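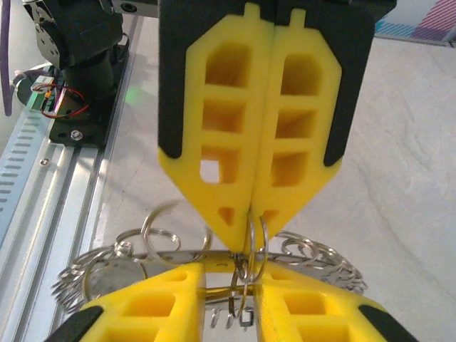
Yellow lattice fingers over the key rings, with the second gripper coming in from below.

Replace the fingers before they fail

Lakmal Mondal
Nov 4, 2024

Most of the arguments I have had about small two-arm cells have been about software. Someone wants a new controller, or a different way of training the arms, and the fingers stay on until one of them snaps. I think this is the wrong way round. On a bench cell that handles small metal parts, the fingers are the thing that wears, and they should be changed on a schedule like a filter or a belt.

I look after a cell at Huvlow that sorts and separates split rings. The rings catch on each other, they spring open a little when pulled, and they have hard edges. A soft lattice finger copes with this well. It gives when it meets a ring at a bad angle and closes up again afterwards. But the tip does nearly all the work, and the tip is where the lattice is thinnest.

When a tip starts to go, the arm does not stop. It carries on and picks slightly worse. A ring slips and the cell tries again. The other arm waits. From across the room it looks the same as it did last month, and the first person to notice is usually whoever reads the cycle times. By then somebody has already been into the settings and raised the grip force to make up for it, and that wears the tip faster.

We had exactly this last December. Over a fortnight I changed the grip force 5 times. I moved the approach height. I recalibrated both arms. Then Ruwan Debnath, who was covering for me, fitted new fingers from the drawer and put every setting back to where it had been in the autumn. The cell ran properly that afternoon. I was annoyed, mostly with myself.

Since then we have changed all the fingers every 40 hours of running, whether they look worn or not. It takes me 10 minutes. I do both grippers at the same visit, even if only one has been working hard, so that the two arms close in the same way when they pass a ring between them. A new pair facing an old pair gives you a handover that is slightly off, and you can lose a morning to it.

The case against is cost, and waste. Ruwan makes it better than anyone. He says I am throwing away fingers with half their life left, and for some of them he is right. His preference is to inspect and only change what is worn. At the Somitz site they do it his way and they seem happy enough. But Somitz handles plastic clips, and they have one technician who has been looking at the same tips for years. I don't trust my own eye that much. A crack at the base of the small hole near the tip can be very hard to see until you bend the finger, and if you are going to take it off to bend it you may as well fit a new one.

I will give him this much: the old ones should not go straight in the bin. We keep the better ones in a marked box and use them for trying out new moves, where a dropped ring costs nothing.

The same thinking ought to apply to the cables. On our cell the wires at the base joints get tugged a little each time the arm swings out, and I check the connectors at every finger change. I have found 2 loose so far. Neither had caused a fault yet. A loose plug that works most of the time is worse to trace than one that has come right out, and pushing it home takes no time at all when you are already standing there with a screwdriver.

Then there is the rail. If the mounting bolts have moved, everything above them has moved too. We put a paint line across ours, bolt to plate, and look at it before touching any calibration. I would like to see that done on every cell we have, including the Clidmont one, which gets recalibrated far too often for my liking.

People who buy these cells tend to ask what they can pick up and how fast. I would ask how long the fingers last on my parts, what a set costs, and whether I can change them without taking the gripper off the arm. If the seller can't answer, run your own parts through it for a few weeks and write the hours down.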